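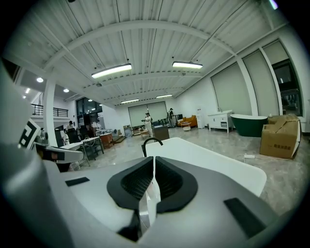
Hi Beril, hi everyone,

Thanks for such a thorough note, and sorry for the slow answer. I wanted to talk to Lorna first, as she looks after the bathroom set in the Drallton showroom.

Beril Sarıgül wrote:
> We are planning to collect bottle handling with hand-held grippers for
> our own bathroom tasks. How many takes do you get per object, and do you
> bother moving things between takes? Satish thinks the tub rim alone
> would keep us busy for a month.

Satish may well be right! We asked for 200 takes per object in January and kept 136 for the first one, mostly down to lost tracking when a marker cube turned too far from the head camera.

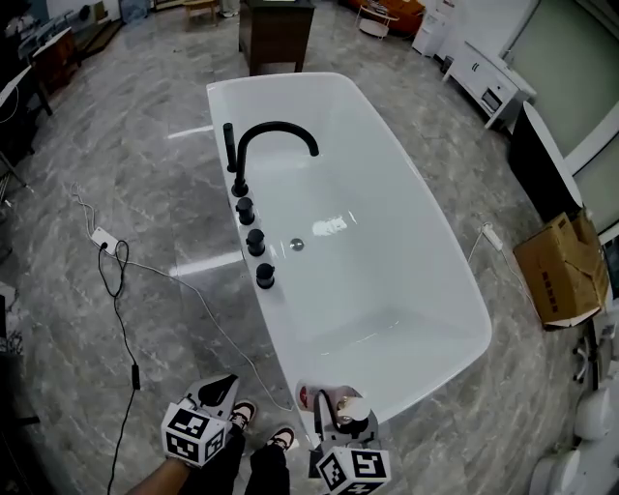 So my first piece of advice is to slow down near the rim. People bend over the tub, their wrists roll inward, and the markers go with them. Lorna has everyone do 2 practice reaches before recording, and that has helped a great deal.

As for moving things, yes, please do — and more than feels sensible. Our early Abella set had every bottle in nearly the same spot, and the policy learned the spot very nicely and not much else.
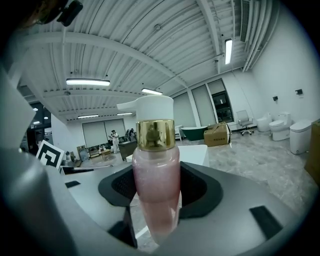 Pump bottles deserve a folder of their own, I think. We label which way the nozzle points when the jaws close, and I wish we had started that sooner (Esther went back and did the old ones by hand, bless her).

Do keep your failed grasps too. Ours sit in a separate list that we use for checking.
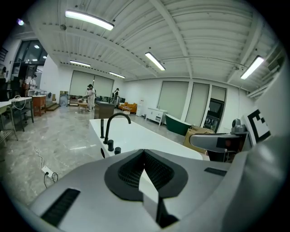 The other thing is the background. We let people walk about and carry on with their work while we record, and Esther would like a second site before we get to 2000 takes. If anyone on the list has a bathroom display we could visit on a Saturday, I'd love to hear from you.

Warmly,
Eduardo Mangubat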